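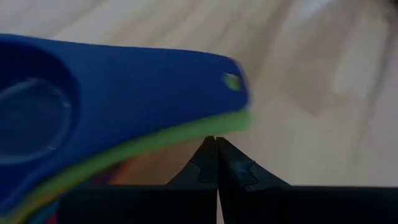 Several of you wrote in after the last newsletter to ask why the Bruren arm had been off for most of July, and whether it had hurt anyone. It hadn't. The fault was in the gripper, and it showed up during the toy sorting runs at Jernine.

The fingers were set to stop closing at 30 newtons. On one run they carried on to 135 and cracked a plastic part. The log still gave the lower figure, so the software saw nothing wrong and didn't stop the arm. We found the fault only when we put a separate gauge between the fingertips.

Folier traced it to a damaged sensor cable at the wrist, which had been rubbing on a bracket. The cable has been replaced and the bracket moved. We then ran 100 closing tests on the gauge and all of them stopped at the set force.

Two rules have changed. The gauge check is now done every morning before the arm is switched to automatic, and hands stay out of the tray until the light on the base is green. The same cable is fitted to Nina, our second arm, so that one stays off until its own check is finished.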